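Ching-wen Tang
2024-09-15

I've been asked a few times why I gave up the evening news desk to present a weekend radio show, so I'm going to put it in one thread and then point people to it.

I read the six o'clock television bulletin at Cruzado for a long time. Before that I was a reporter on the same program, mostly courts and weather. The job was good to me and I have no complaints about how it ended.

In January the station moved its bulletin to a shorter slot. We lost the long interview at the end, the one part of the program I booked myself. Everything else stayed the same, including the desk, the theme tune and my chair.

I did it that way for a while. I would get a guest like Siu-fong Hsu, who has covered elections for most of her working life, and I would have 186 seconds with her. That is one answer and a half if the guest is any good.

Mattes Ackermann, who runs the talk schedule at Radio Jinaris, had been trying to get me on air for years. He called again in the spring and offered two hours on a weekend morning, one guest, music in between. I said yes on the phone and then went home and told my husband.

People assume the money is the same. It is less. I also lost the clothing allowance, and I don't miss that part at all.

What I do miss is the newsroom. A radio show like ours is three people: me, Tien-fu Tsao producing, and Ya-wen Fu on the desk. If Tien-fu has a cold, a third of the staff has a cold.

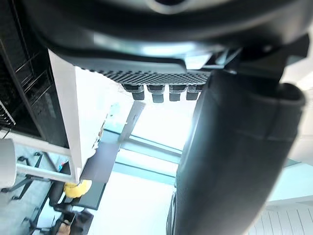
Black pegs in a row, close up.

Back to the show. The first guest was a retired sports commentator who had not done an interview since he left television. He talked for 40 minutes before I got to my second question. On the bulletin I would have had to cut in. On radio I let him go, and most of the mail we got was about those 40 minutes.

The second week went badly. The guest was an actor who had clearly been told to mention his new series, Siston, as often as he could. I asked about his mother and got Siston. I asked about the town he grew up in and got Siston. Tien-fu wanted to keep it all in. We trimmed it for the podcast.

Some of you asked if guests see the questions first. They don't. They get the general subjects and a note on how long we'll talk. If there is something they really can't discuss, a court case for example, they tell Tien-fu and I decide if it's still worth doing.

The other thing people write in about is my voice. Yes, it's different. On television I was taught to push every sentence forward so it would fit. It took me most of the summer to stop doing it, and Ya-wen still waves at me through the glass when I speed up.

We got 1000 messages after the Siu-fong Hsu episode. She came on for the full two hours and talked about sleeping in a van outside a counting center, and about the night she called a seat wrong on air. She had never told that story in public. I've known her a long time and I hadn't heard it either.

A number of those messages asked if she has a book. She doesn't. She says she has started one and stopped – more than once – and I'm not to ask her about it again.

I'm not against television. I filled in on the Pranent breakfast show for a week in August and enjoyed it, apart from the alarm clock. If someone offered me a long interview program on screen I would think about it. So far no one has.

The next run starts at the end of the month. Same time, same studio. I can't give you the guest list yet as two of them haven't signed off on dates.

Old episodes are on the Jinaris site under my name. The actor one is there too, in the short version.

Replies are open until tonight and I'll get to what I can. Please don't send me demo tapes, I don't do the hiring – send them to the station.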